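Rules for handling bottles with a hand-held gripper?

Lyle Marchetti
We have to write a one-page practice sheet before September. Is there a usual rule for how the fingers should sit on a round bottle?

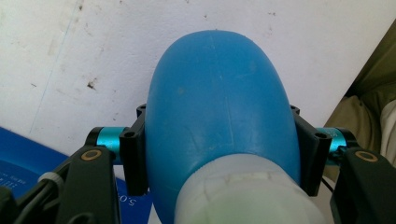

Blue bottle held between the two fingers

At Wetirow we were told one finger on each flank and nothing more.

Mwajuma Barasa
Write down the grip height and keep to it. Ours says no more than 70 mm from the cap. Check the finger screws every 500 grips and log it.
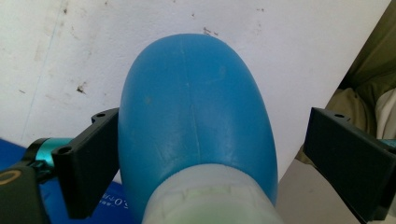
Also put in who may change the fingers. We allow six people, all signed off.

Baltasar Ortuño
Just squeeze gently. Never had a problem.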